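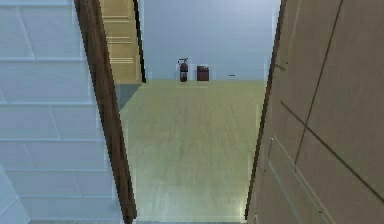

The open-door theory is a claim in housing and workplace design that people who leave internal doors open talk to each other more, quarrel less and use their rooms more fully. It is usually traced to a pamphlet by the designer Chiyo Oshima, although the idea is older and appears in several household manuals without a name. The evidence for it is thin.

Origins

Oshima wrote the pamphlet after a stay in Trallton, where she visited 17 homes and asked the people living there which doors they kept shut. She did not visit any of them a second time. Her main finding, that the households with the fewest closed doors were "the easiest in company", rests on her own impression over a cup of tea. The families knew what she was studying, and some may well have opened a door or two before she arrived.

Claims

Supporters hold that a shut door works as a signal, and that a household learns to read it as a refusal. Some go further and say that the side on which a door is hung changes how welcome a visitor feels. No test of this second claim has been published. A weaker version, that sound and light pass more easily through an open doorway, is true but hardly needs a theory.

The Quartey trial

The best-known attempt at a proper test took place in the offices of Pronard, in Quartey. Doors on one floor were wedged open for 11 weeks and staff filled in a short form each month. They reported more conversation. They also reported more noise, more draughts and more trouble finishing work, a result left out of most popular accounts. The trial ended in August, when many people were away, and the other floors were never asked the same questions.

Criticism

Aishwarya Chacko has argued that the theory gets cause and effect the wrong way round – people on good terms leave doors open, and people who are not shut them. She also points out that it ignores fire safety, as a closed door can slow the spread of smoke. Later editions of the pamphlet added a note on fire doors but left the main argument unchanged.

Use

The term survives mainly in sales material. Floltico, a maker of door fittings, has used it to promote a range of magnetic catches, citing the Trallton visits as "research".

See also

Open-plan office
Door furniture
Privacy in the home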